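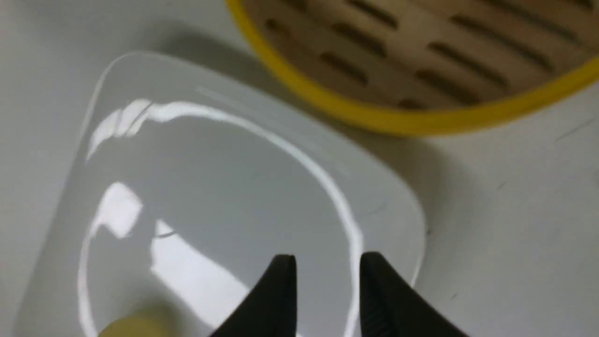
A square plate with a round well.

12/20/18

I have been meaning to write up what happened with the dishes since September, when my aunt moved out of the house on Udero Street and into a two-room apartment. She gave up most of her kitchen. My cousins took the pots and the good knives, and I got the plates, mainly because I was the only one with a car big enough and an empty cabinet.

There were three boxes. My aunt had packed them herself in newspaper, and some of the newspaper was older than I am. The heaviest box had the set she bought when she got married, made by a company called Matubbar that closed a long time ago. It has a thin blue line near the rim and no other pattern. The second box was odds and ends. The third was serving dishes, including a soup tureen with no lid that I remember being used for car keys.

I kept all of it for two months and then had to decide. My kitchen is small. Two upper cabinets, one of them with the water heater pipe running through it, so it holds half of what it should. I had the tureen on top of the refrigerator and a stack of platters under the bed.

I started by looking up what the blue line set was worth. People had told me it might be a lot. I took four pieces to a dealer in Stulstead, a woman named Charmaine Venter, who has a shop behind the post office. She turned each one over, ran a fingernail along the rim, and told me the set was decent everyday ware and that she sells full sets like it for $271 when she sells them at all. She had two in the back already and did not want a third. She was nice about it. She also told me that the dinner plates from those years chip more on the underside than on top, from being stacked, and when I got home I checked and she was right. Five of them had small chips on the foot.

So that settled the question of money, and what was left was whether I wanted to eat off them. I decided to use them for a month and put my own plates in the box. My own plates were from Turker, the discount place by the highway, bought one at a time when I first lived alone.

Things I noticed in that month:

The old plates are smaller. A dinner plate from that set is closer to what I would call a lunch plate. I made the usual amount of food and it did not fit, and I either went back for seconds or didn't. Mostly I didn't.

They are louder. Setting one down in the sink makes a noise you can hear in the next room.

They can't go in the microwave. I found this out with one of the side plates, which got hot enough that I dropped it. It didn't break, but the leftovers were a loss.

The bowls are excellent. They are deep, with a wide foot, and soup stays hot in them longer than it does in mine. I would not give those back for anything.

After the month I split it up. I kept the bowls, six dinner plates without chips, and one oval platter for holidays. My own plates came back out of the box for weeknights. The rest went to the thrift store on Route 628, except for the tureen, which my cousin's son asked for. He is keeping guitar picks in it.

I called my aunt to tell her before she heard it from somebody else. I was worried she would be upset -- she had kept that set together for a very long time and never broke a cup. She asked which platter I kept, and when I told her the oval one she said it was never part of the set. It came from a grocery store promotion, one piece a week if you spent enough, and she only ever got the platter before they ended it.

She is coming for dinner on the 25th. I'm making the pork roast with the apples and probably the green beans, and I need to find out if she can still have salt. If anyone has a rolls recipe that can be made the day before, please leave it in the comments. The one I used last year came out like rocks.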